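Bench check, small-board corner, February round. I've gone through it in the order I walk it, with my grumbles left in. Bjarke Eyvindsson gets the ticks, and everybody else who uses the corner gets the comments.

## Power and leads

- [x] **Bench supply switches off at the wall.** Fine. The switch is stiff but it clicks.
- [x] **Current limit set before a new board goes on.** It was at 2 A when I sat down, which is plenty for the Blöndal boards and too much for a bare Drutell module. I've turned it down and put a sticky label by the knob.
- [ ] **No damaged leads.** One of the red banana leads has a split in the sleeve near the plug. I've cut the plug off so it can't sneak back into the drawer (sorry, whoever loved that one).
- [x] **USB hubs on their own supply.** Yes, both of them. Please don't run a Blöndal from a laptop port while it's compiling, it browns out and then you spend your afternoon blaming the memory.

## Heat

I ran the usual load on a Hamero board, the 64-bit one, with every core busy and the lid off, then again with the lid on. My limit for this corner is 80 degrees on the chip, and anything over that goes back in the box until it has a better heatsink.

- [x] **Lid off.** Comfortably under. The little fan barely bothered.
- [ ] **Lid on.** Crept past 80 while I was making tea. The pad under the heatsink had been put on with the film still stuck to one side! I've ordered new pads and the board is in the box with a note on it.
- [x] **Fan spins freely.** Yes, though there was fluff in it. I used the soft brush. Hold the blades still when you do this, or you'll be turning a fan into a tiny generator and feeding it back into the board.
- [x] **Throttling shows up in the log.** It does now. On the old Hidik image it didn't get written anywhere, so you just saw a slow board and shrugged. If yours still has the old image, update it before you test anything else.

## Static and handling

- [x] **Wrist strap tests good.** It does, and it's the grey one. The blue strap failed last round and I've not seen it since, so if it's in your bag, bin it.
- [x] **Mat earthed.** Checked with the meter at the stud and at the far corner.
- [ ] **Boards in shielding bags when stored.** Mostly. I found a pair of Drutell modules in a sandwich bag. An actual sandwich bag, with the zip. They both still boot, but I wouldn't want to bet a project on them now.
- [x] **Ribbon cables seated and latched.** Fine on everything that was out. The display latch on the Blöndal is flimsy, so lift it with a fingernail and leave the screwdriver alone.

## Batteries and spares

- [x] **Coin cells out of reach and in their blister packs.** Yes, top shelf.
- [x] **No swollen packs.** I looked at each one flat on the bench. All good.
- [ ] **Spare storage cards labelled.** There's a tub of them and I haven't a clue what's on most. I'll wipe the lot at the next check unless they've got a name on by then.
- [x] **Fuse drawer stocked.** There are 5 A ones again, thank goodness.
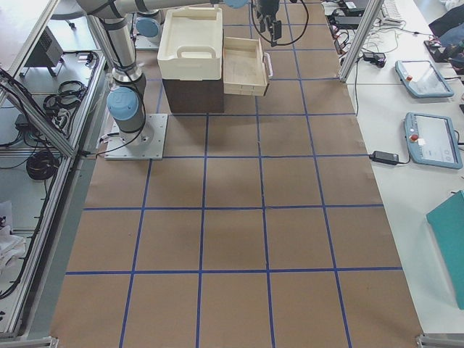

## Left to do

- [ ] New thermal pads on the Hamero, then the lid-on run again.
- [ ] Replace the red lead. Get the silicone sort, they're so much nicer.
- [ ] Proper bags for the Drutell modules.
- [ ] Bjarke to sign off the Hidik update once the last two boards have it.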